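The lorries on Jovdale Road, again

Tuesday, September 30, 2025

I said I would write something after the drop-in session about the quarry lorries, so this is it. It is mostly for the people at our end of the road who couldn't get there, as it ran from three until five on a working day.

The short version is that Stamora has asked to extend its hours at the quarry. At present the gates open at seven. The firm wants to open them at half past five on weekdays and add Saturday mornings through the winter. The application also raises the weekly limit on stone leaving the site from 856 tonnes to 3000.
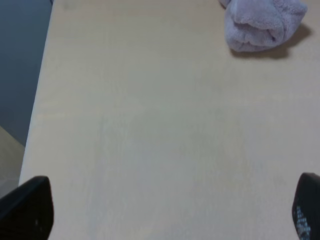
The man on the desk said most of the extra stone would go out by the Cekolel side and miss the village. I asked where that was written down. It is in the transport statement, but only as an intention. There is no condition attached to it, and the council can't enforce an intention. If you write in, I would mention this before anything else.

The dust is the other matter. We have had grit on the window sills all summer and I have given up putting sheets out on a dry day with the wind in the east. The council put up two monitors in the spring. One is by the bus shelter and the other is at the top of Hnatiuk Lane, which is uphill of the quarry and behind a row of trees. I don't know who chose that spot. The readings so far are within the limit at both.

Stamora says it will sheet every load and run the wheel wash all day. It said the same last time, and to be fair the wheel wash has been better since June. The sheeting comes and goes. I see bare loads most mornings when I walk the dog.

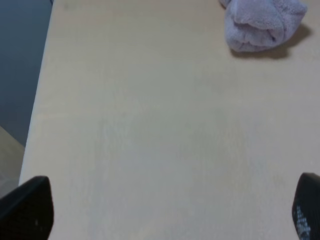
I am not against the quarry. It was there before I moved in, several of my neighbours have worked there, and the stone has to come from somewhere. What I object to is half past five. The road is narrow by the chapel, and the bedrooms on that stretch are a few feet from the kerb. An empty tipper going over the drain cover sounds like a skip being dropped.

Comments can be sent through the planning page or by letter to the council offices. Letters need your name and address or they won't be counted. I am sending mine this week and will put a copy on here afterwards.

In other news the blackberries are finished and the boiler has been serviced.

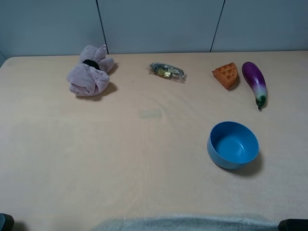

A crumpled plush toy and a few other things on the table.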